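Flonia Owners' Group, Technical Section
Minutes of the Spring Meeting, Bredberg

Last updated: 2019-03-10
Reading time: 3 minutes

Present: 20 members. Quorum met. The chair opened the meeting and the agenda was accepted with item 6 moved forward.

1. Previous minutes
Approved with one correction. The rear drum torque figure had been copied from the wrong column of the manual. The corrected sheet is in the download area.

2. Fuel consumption log, Flonia 1.4 wagon
The log covers one car over 1,218 miles on the revised idle settings. Fuel was measured brim to brim at the same pump. Consumption on the highway portion was unchanged within the error of the method. Town consumption improved slightly, but the outside temperature differed between the two periods and no correction was applied. The meeting agreed that the result does not support a recommendation. The log will be repeated in August with tire pressures recorded at each fill.

3. Clutch cable routing
Two members reported fraying at the firewall grommet on left-hand-drive cars. Both cables were Amell replacements fitted without the plastic sleeve. The original routing passes above the heater hose. With the cable below the hose, the bend radius is too tight and the outer casing chafes. Routing above the hose is to be stated in the clutch guide, with a note to transfer the old sleeve if the new cable comes without one.
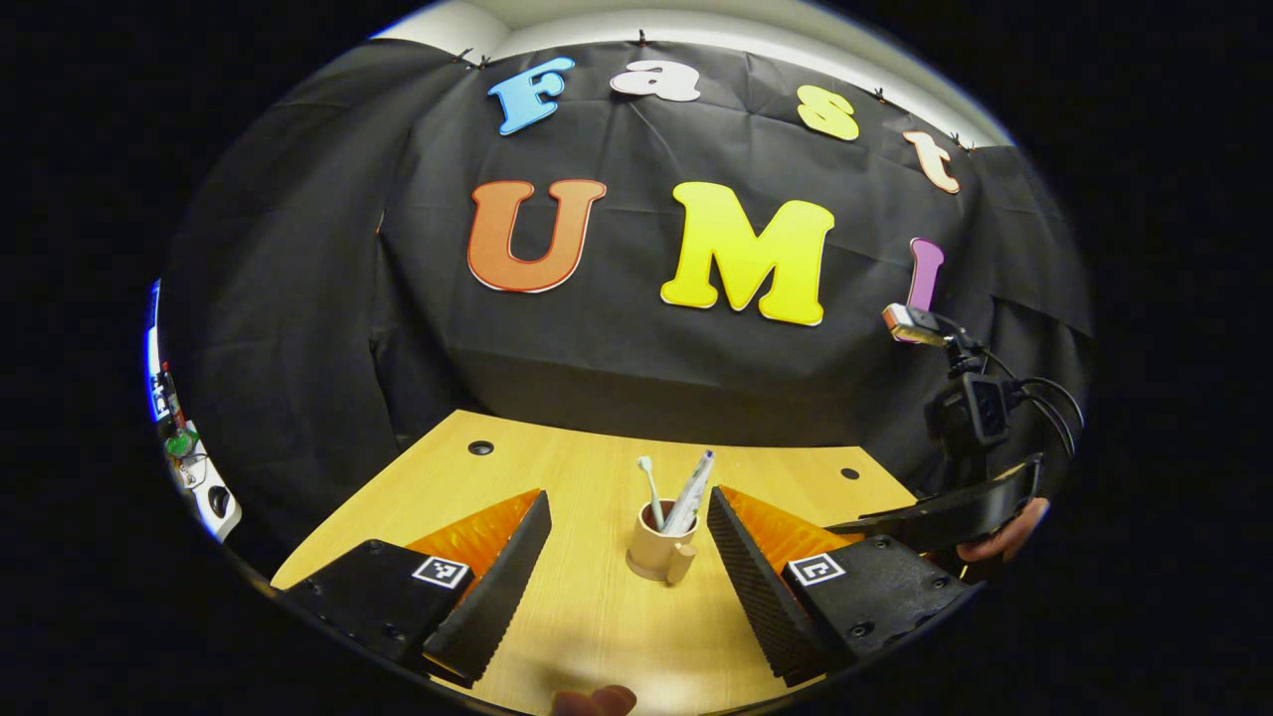 A question was raised on lubrication. The Amell cable is lined and should not be oiled. Older unlined cables may be oiled from the pedal end. The guide currently says "lubricate as needed" and will be changed.

4. Cooling fan switch
The Moffat switch closes at a higher temperature than the factory part. On the bench, three samples closed within a narrow band and opened cleanly. In slow traffic the gauge on the test car went further up the scale than before but stayed out of the red. Opinions were divided. One view was that the part is acceptable on cars with the larger radiator only. Deferred until a car with the small radiator has been tested.

Action: parts desk to obtain one more switch and arrange the test.

5. Group purchase, front wheel bearings
The supplier requires a minimum order of 10 pairs. Price is $168 per pair including seals, shipping extra. Seven pairs are reserved. The list stays open until the next meeting, after which deposits are returned if the minimum is not reached.

6. Loan tools
(Taken after item 2.) The hub puller is back with a damaged center bolt. A replacement bolt is to be bought from the tool fund. Borrowers are reminded to grease the thread before use. The timing light is overdue.

7. Other business
A request to cover the diesel cars in the consumption log was declined for this year for lack of a suitable car.

Next meeting: August, same room. The meeting was closed.

Comments (3)

wagon14: On item 3, mine is routed below the hose from the factory, I'm the second owner and the cable is original. Are we sure about early cars?

gearwhine: Early cars had a longer cable. Check the part number on the tag before you move anything.

sump_plug: Put me down for one pair of bearings please. Is the seal the single or double lip type?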